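Office Move-In Checklist: Lasstead Legal, Dundell Branch
Walkthrough by Bram Koster, Oct 29, 2023
Reviewed by Kumaresan Shetty, managing partner

What a good set of rooms this is! Comments are under each item so the associates can see what still needs doing before clients come in.

1. Exits and hallways
Front exit clear: OK
Rear exit clear: OK
Exit signs lit: OK
The rear door sticks a little at the top but opens fully with one push. I'd still like the landlord to plane it.

2. Fire extinguishers
Reception: OK, tag current
File room: OK, tag current
Kitchen: FAIL, bracket on the wall but no extinguisher
Kumaresan has ordered one. Please don't plug in the toaster oven until it's up.

3. File room
Shelves fixed to wall: OK
Door locks on its own: OK
Boxes off the floor: PARTIAL
We moved 258 boxes of closed files and 11 are still on the floor, all from the Verstraete merger. They need to go up before the first heavy rain (the floor drain is right there). The new lock is a beauty — it clicks shut by itself, so carry your key.

4. Client confidentiality
Meeting room sound check: OK
Screens face away from reception: FAIL at 2 desks
Shred bin locked: OK
I stood outside the big meeting room while Kumaresan read a lease aloud at full volume, and I couldn't make out a word. Wonderful! The two desks by the window just need a quarter turn.

5. Electrical
Outlets tested: OK
Cords off walkways: PARTIAL
Server closet vented: OK
One cord still crosses the path to the copier. A floor cover will do for now, but an outlet on that wall would be much better.
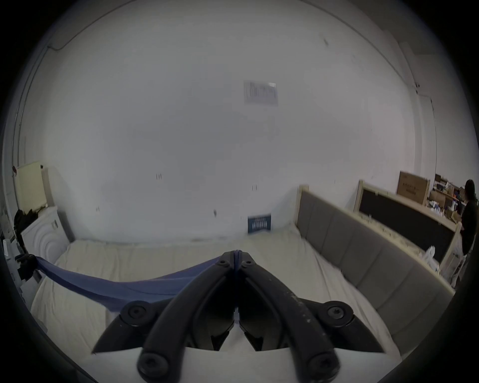

6. Alarm and entry
Panel tested: OK
Entry code changed from 1539: NOT DONE
Visitor log at front desk: OK
That was the previous tenant's code, so half the building may know it. Dedidero can reset it over the phone, and I'll send the new one to each of you separately.

7. First aid
Kit stocked: OK
Contact list posted: PARTIAL, needs the Dundell numbers

Result: pass with corrections. Next full check in April.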